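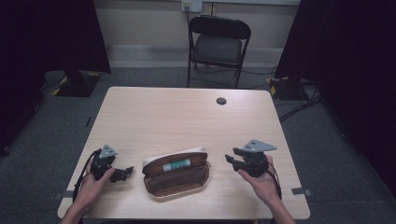

Every spring the stationery makers rediscover the pencil case, and every spring I am asked to believe that a better one will make me tidier. The current fashion is the case that opens wide, with a flap you fold right back so that everything inside is on show. A brown one with a pale rim along the zipper, opened out on a desk with one small white tube with a green label lying across the mouth, does look like the property of a calm person. Most things look calm at that stage. I wanted to know what happens in May, when the erasers have crumbled and there are three dead pens nobody will throw out.

So I lived with two of them. The Pavine costs 56 dollars and closes with a zipper that sticks at the corner. The Emari costs 40 and has elastic loops, which fit pencils well and highlighters not at all. Both came with a leaflet about focus. Neither leaflet mentioned graphite dust, and that is what the lining of a pencil case is mostly for.

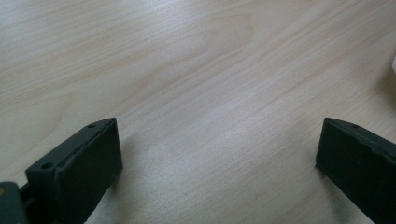 The cases are only half of what is being sold. The other half is the bare desk, and the people who make desks have noticed. Haugland will sell you one for 400 dollars with no drawers at all, on the theory that drawers encourage hoarding. I understand the appeal. Pale wood with fine, close grain and a bit of light across the middle is a pleasant thing to look at, and I would look at it happily for a whole afternoon. Then I would need a stapler. Where the stapler lives in this arrangement is a question the catalog leaves alone, and the store clerk suggested a shelf in another room.

I tried it for a month anyway. By the second week the floor beside my chair had become the drawer.
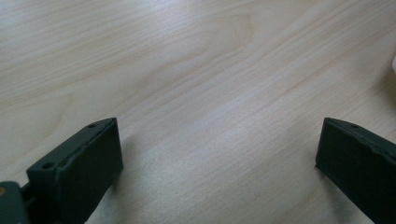
DESKS & STORAGE

Gruvon takes the opposite line, with a desk organizer of 50 small compartments. I filled nine and lost a key in a tenth. It is solidly made and the dividers lift out, so I will say this for it: with most of them removed, it turns into a perfectly good tray. A baking pan would do the same job.

What did help was dull. I emptied the pencil case once a week, tested the pens on an envelope, and put back only what wrote. The old case I already owned was fine for this - ugly, but fine.
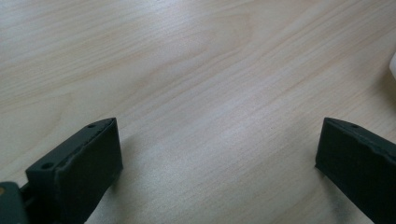 Is an expensive pencil case worth buying?

Only if the one you have is broken. Check the zipper before you pay, run it around the corners several times, and pick a dark lining, which will hide the pencil marks longer than a light one.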